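Looking up again

Plain white ceilings have had a long run. For decades the usual advice was to fill the cracks, roll on a coat of emulsion and forget about it. That is starting to change, and more owners of older houses are asking what can be done to keep the mouldings they have.

Tristness, a small plaster workshop, has 24 ribbed ceilings on its books for this year. Most are repairs. Old ribs come loose where they meet the boss, the raised block at the centre, and paint built up over the years hides the grooves until the whole thing looks like one lump. Stripping it is slow work, done with a damp cloth, a soft brush and a small wooden tool.

Cost puts many people off. A simple repair to a single rib starts at £800, and a full new ceiling in a modest hall can reach £4000 before painting. Widico sells ready-made ribs by the length, which are cheaper and lighter, though the joints need care.

Colour is the other question.

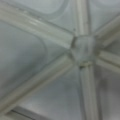 A creamy white on the ribs with a cool grey or a soft sage on the panels between them is a safe choice, and it suits rooms that get little sun. The two shades should be close. If the panels are too dark the ceiling seems to drop – a real problem in a narrow hall. Use a flat paint on the panels and keep the coats thin on the ribs, or the grooves will fill again.

Tristness takes bookings for new work from October.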